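**Blackout curtains for back bedroom — liner or no liner?**

**osberg_attic** · May
Night shifts, need the back room properly dark. Window faces the street lamp. Budget is 30 bucks a panel, 2 panels. Anyone tried the Berkitz ones? Do I need the liner too or is that a rip off

**LPartanen**
Have the Berkitz. Fine. Skip the liner, get a wraparound rod. Light comes in the sides, not thru the fabric.

**tapedeck9**
Disagree. Liner made a huge difference at our place. Cheap curtains have pinholes all along the stitching, you only notice once your eyes adjust. Also check the door gap!! Mine was worse than the window.

**LPartanen**
Pinholes in the stitching is a bad curtain, take it back. — Leena

**aatos_o**
Foam board cut to size, press it in the window. Ugly, works. Take it out on days off. Did this for 9 years before we moved.

**tapedeck9**
And then zero air. No thanks

**aatos_o**
Crack the door? Never had an issue. You do get condensation in winter, wipe it down.

**osberg_attic**
Ok no foam board, landlord would have a fit. Going with curtains + wrap rod, door sweep later mabye. How dark should I be aiming for

**LPartanen**
Hand in front of your face dark. Standby lights off too, tape over the smoke alarm LED if it bugs you but NOT the alarm vents.

**sfeir_nights**
This dark.

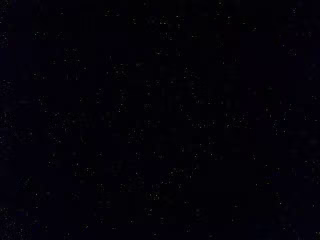

*lights off.*

**tapedeck9**
ok jealous. Liner or no liner?

**sfeir_nights**
Liner. Sorry Leena

**LPartanen**
Lol fine. Still say do the rod first — then see if you even need it. Liner is another thing to wash.

**osberg_attic**
Rod ordered. Any way to hang it without drilling, walls are plaster and crumble if you look at them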